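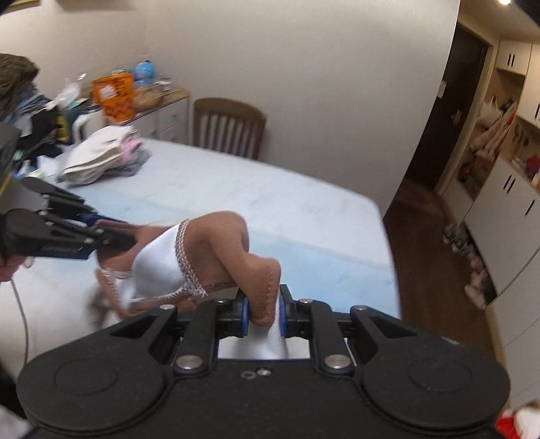 About Sarkwood

Sarkwood is a small company with one big question: can a machine do the chores yet? We mean the ordinary ones, like folding a jumper, clearing the bed or putting a soft toy back where it lives. We've been at it for 36 months, and we still get excited every time a sleeve ends up where it should.

What we work on

Most of our effort goes into laundry and tidying, because that's where homes are messy and machines are weak. A robot on a shop floor can lift the same steel part all day, since the part never changes shape. A doll in a satin dress changes shape the moment you pick it up! The legs bend, the fabric slides, and you need two hands that agree with each other.

So we start with people. Our team does the chores with a gripper in each hand, and our software learns from those recordings. We do this in lived-in bedrooms with the clothes piled up, the snacks out and a chair in the way, and we don't tidy first (some of our hosts were very pleased to hear that).

Where things stand

Short answer: partly. Our Tumetti arm can fold a plain tea towel well, getting 93 out of 100 right in our April trials. Shirts are coming along. Anything with a hood is hard, and a fitted sheet still beats us completely.

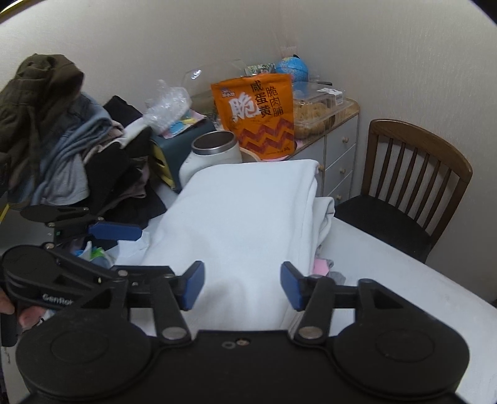

Thick, soft things are a favourite problem of ours. When a garment is folded over on itself, a machine has trouble telling one layer from two, and it will happily grab both. People feel the difference through their fingertips without thinking about it. We're working on giving Tumetti some of that sense, and the newest version is much gentler on knitwear.

We also run a smaller project called Cultlow, for packing and sorting benches in workshops. It's further ahead than the home work, and what we learn there about grip and timing goes straight back into the laundry side.

Who we are

Nanna Ásgeirsdóttir started Sarkwood after years of fixing packing machines, and she still does most of the hardware herself. Hạnh Doãn leads the learning team and has personally folded more towels than anyone should. There are 6 of us in all, and our recordings now cover almost 1,000 hours of chores.

Come and see

We open the workshop every Tuesday at 4 pm. Bring a piece of washing you hate folding and we'll have a go at it. The colour doesn't matter, but please make sure it's clean.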